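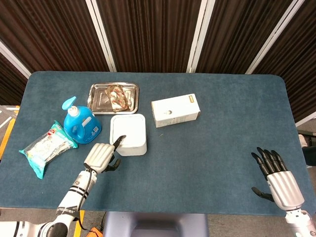

Saving Leftovers and Lids

Store lids upright in a shallow tray, sorted by size. A square container wastes less shelf space than a round one. Wash lids by hand if they have started to warp — the dishwasher makes it worse.

For smells that stay in plastic, fill the container with warm water and 2 spoonfuls of baking soda. Leave it overnight, then rinse.

Refilling Pump Bottles

Large bottles cost less per wash. Before refilling, run hot water through the pump for a minute to clear dried soap. If it still sticks, soak the pump head for 10 minutes in white vinegar.

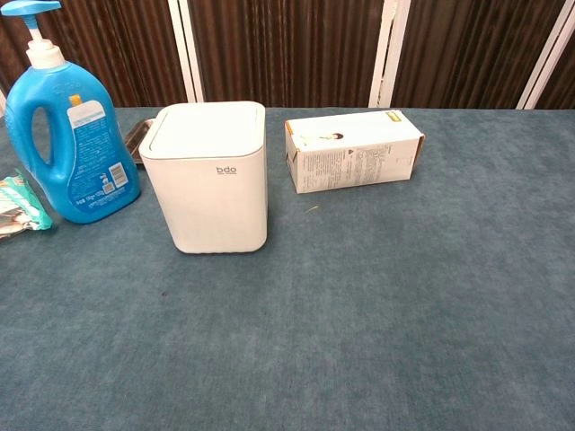
Gesdale Home Notes, No. 10

Grease on Cabinet Doors

Wipe with a drop of dish soap on a damp cloth, working from the bottom up. Dry at once. Old grease near the stove may need a second pass.

Tips compiled by Aatos Ojala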